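Rules for Robots That Use Their Hands

A robot does not know what is safe. People have to work that out first and write it down. These written rules are called standards. They tell the people who build and run robots what a machine may do, how fast it may move, and when it must stop.

At Mudance, the rule book for robot hands has 48 pages. A new job is always tried in a computer world before a real machine gets to do it. 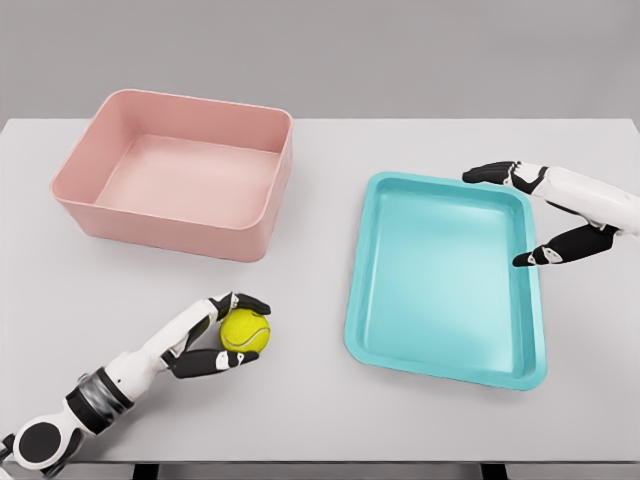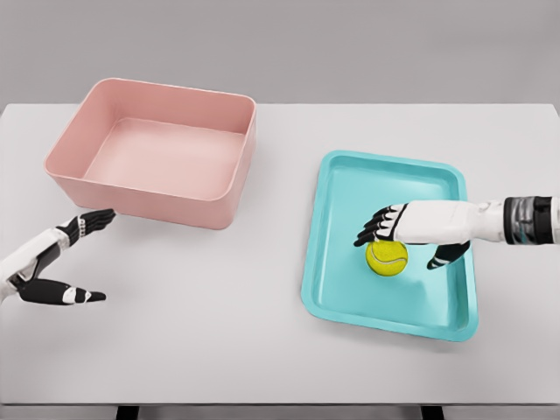 One important rule is about squeezing. A hand that grips too hard can crush things or pinch a finger, so the book sets a limit for every object. A tennis ball is a good first object for learning this – it is soft enough to give a little and tough enough to survive a mistake. The book also has a rule for robots with two hands. Each hand must have its own job, even if that job is to stay open and hold nothing while the other one is at the ball.

Another rule is about practice. A new job has to be run 202 times on the computer, and every mistake is written in a log. If the hands bump into each other, the count goes back to zero.

Real robots have one more rule. There must be a big red stop button that a person can reach, and it must work every time. Anyone standing nearby is allowed to press it, and they do not have to ask first.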